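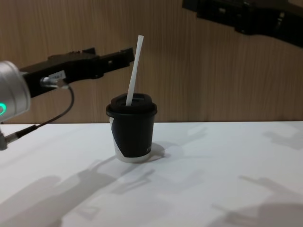 Limo Waweru
Lecturer, Housing and Local Government

Course handout, week 4
Sep 24, 2025

How a city regulates rental housing: registration, inspection and the vacancy fee

Last week we finished with the question of why a city council cannot simply write the rent into law. Today we look at three tools which are smaller but more often used. Please bring your copy of the Jinbridge housing ordinance to the seminar, we will read part of it together.

1. The rental register

A rental register is a list of all homes which are rented out. The owner sends the address, the number of units and the name of a person who can be contacted. In most cities there is a small fee. The register does not give permission to rent. This is the difference with a license, and students often mix these two words in the exam. If a home is only registered, the city must go to court or use another rule to stop the owner from renting it. If a home is licensed, the city can take the license back.

In our case city, Jinbridge, the register was opened with a fee of 30 dollars per unit. The council expected that small owners would register first. What happened was the opposite. The large companies registered in the first weeks, as they have office staff for such work, and the owners of one or two homes came very slowly. After the first year about 3,000 units were in the register. The city does not know how many are missing, and this is a general weakness of every register: it cannot show you what is outside of it.

Think about which other data could help. Water accounts, school enrollment and property tax addresses are all used in practice. Each of them brings a privacy question, and we will return to it in week 6.

2. Inspection

There are two models. In the complaint model the inspector comes only when a tenant calls. In the regular model every unit is visited after a fixed number of years. The complaint model is cheap. Its problem is that tenants who are afraid to lose their home do not call, and these are often the tenants in the worst buildings. The regular model finds more defects, but it needs inspectors, and it takes time from owners whose buildings are in good condition.

Nerkwood, a district in the north of Jinbridge, tried a mixed form. A building which passes its first visit with no serious defect is put on a longer interval. A building which fails is visited again after 2 months, and the owner pays for the second visit. Note who pays for what. In the first draft the owner paid for both visits, and the tenants' union was against it, with the argument that the cost would go directly into the rent. The owners' association was against it too, for other reasons. It is quite rare that you see these two groups on the same side.

For the seminar: read section 5 of the ordinance and find the definition of "serious defect." Is a broken heater a serious defect in July? The text gives an answer but you have to read the footnote.

3. The vacancy fee

A vacancy fee is paid by the owner of a home that stands empty for longer than a certain period. The purpose is to bring homes back to the market. Money for the city is a second effect, and if the fee works well, there should be less money each year. Keep this in mind when you read budget documents where the income from the fee is planned to grow.

The Jinbridge fee is 700 dollars per year for each empty unit. Many economists would say this is too low to change the decision of an owner, and I tend to agree. But compare it with the cost of control. Somebody must prove that the home is empty. A higher fee means more appeals, and appeals are expensive for a city with a small legal department.

Usual exceptions are: the owner is in hospital or in care, the building is under repair with a valid permit, the home is part of an inheritance that is not yet settled. The repair exception is the one which is used most, and also the one which is misused most. Some cities put a time limit on it. Jinbridge has no limit until now; a proposal will come to the council in January.

Terms to know

Unit: one separate home, also inside a larger building.
Ordinance: a law made by a city or county.
Preemption: the state law does not allow the city to make its own rule on a subject.
Grandfathering: an older building or contract is allowed to stay under the old rule.

Work for next week

Write one page on this question: if Nerkwood had money for only one of the three tools, which one should it keep? Use at least one argument from the side of the owners and one from the side of the tenants. Hand it in on paper before the seminar, please not by email.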